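Zorusdale Furnished Lets – Tenant FAQ
Last updated Tuesday, April 30, 2019

Questions we get asked most often by tenants in our furnished flats. If yours isn't covered, ring the office or use the contact form. Anything in your signed tenancy agreement overrides what is written on this page.

Moving in

When can I collect my keys?
From 2 pm on the first day of your tenancy, from the Zorusdale office. Bring photo ID. If you can't get to us before we close, tell us the day before and we will leave the keys in the coded box by the side door.

Do I need to check the inventory?
Yes. The inventory is emailed to you on the day you move in and you have nine days to return it with any changes. Walk through every room with it and write down marks, chips and missing items, however small. If we don't hear from you we take it as agreed.

Is bedding included?
Mattress protectors are included. Duvets, pillows and sheets are not. Towels aren't either.

Rent and bills

What date is rent due?
The first of the month, by standing order. If your payday falls later in the month we can move the due date once during a tenancy. Ask in writing and allow 14 days for the change.

Which bills are included?
Water is included in all flats. Gas and electricity are included only in the Nutitz Court studios, up to the monthly allowance in your agreement. Everyone else sets up their own account and is free to change supplier. Please tell us if you do, as we need the supplier's name when you leave.

Do I have to pay council tax?
Yes, unless you are exempt. Full-time students should send the certificate from their college straight to the council, with a copy to us.

Appliances

What comes with the flat?
Every flat has a cooker, a fridge with a freezer box and a washing machine. Dishwashers are in the two-bedroom flats only. Makes and models vary from flat to flat, and we don't swap a working appliance for a different one on request. 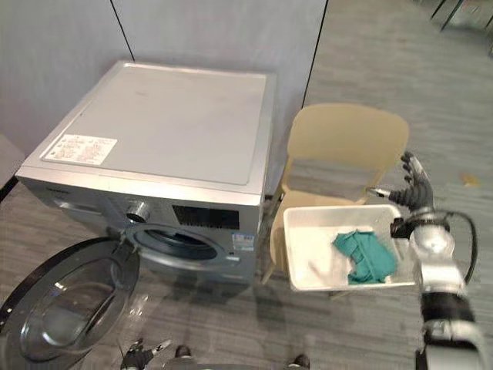
Front-loading washing machine with its control knob and display panel.

Where is the instruction book?
In the blue folder in the kitchen drawer. If the folder has gone missing, send us the model number and we will email you a copy.

The washing machine won't drain. What should I do first?
Switch it off, then clean the filter, following the steps in the instruction book. Put a towel and a shallow dish down before you open it. Coins and hair grips are the usual trouble. If it still won't drain, report it as a repair. If we send someone out and the fault is a blocked filter, the call-out is charged to you.

How do I stop it smelling?
Leave the door and the drawer open between washes, wipe the rubber seal, and run an empty hot wash once a month.
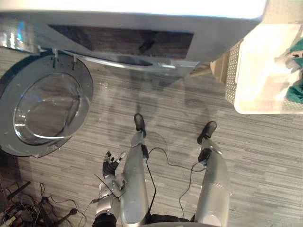
A washing machine with the round door wide open.

Can I bring my own appliances?
Small ones such as kettles, toasters and microwaves, yes. For anything bigger, including tumble dryers and chest freezers, ask first. We can't store ours while you use yours.

Repairs

How do I report a repair?
Use the Stuvano repairs form on our website. Give your flat number, what is wrong and when you are in. A photo helps. Please don't report repairs by text message – they get missed.

How long will it take?
No heating, no water or a serious leak: within 24 hours. A broken cooker, fridge or washing machine: within five working days. Dripping taps, stiff windows and the like: within 21 days. If a part has to be ordered we will let you know.

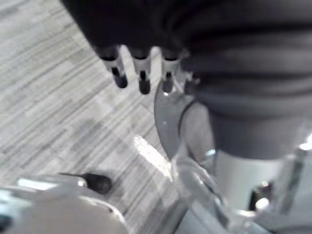 Who comes to do the work?
Most jobs go to Böttcher, our regular contractor. They carry a card with the company name on it and you can ask to see it. Gas work is always done by a registered engineer. If you would prefer to be in when they call, say so on the form, otherwise they will use our key.

Can I arrange a repair myself and send you the bill?
Only if we have agreed it in writing beforehand.

Moving out

How much notice do I give?
One month after the fixed term has ended, in writing. Email is fine.

How clean does the flat have to be?
As clean as it was on the check-in inventory. The oven and the washing machine drawer are the two things most often left. You don't have to use a professional cleaner.

When do I get my deposit back?
Within 14 days of us agreeing the amount with you. July is our busiest month for check-outs, so book your appointment early if you are leaving then.

Can I leave furniture behind for the next tenant?
No. Anything left is taken away and the cost comes out of the deposit.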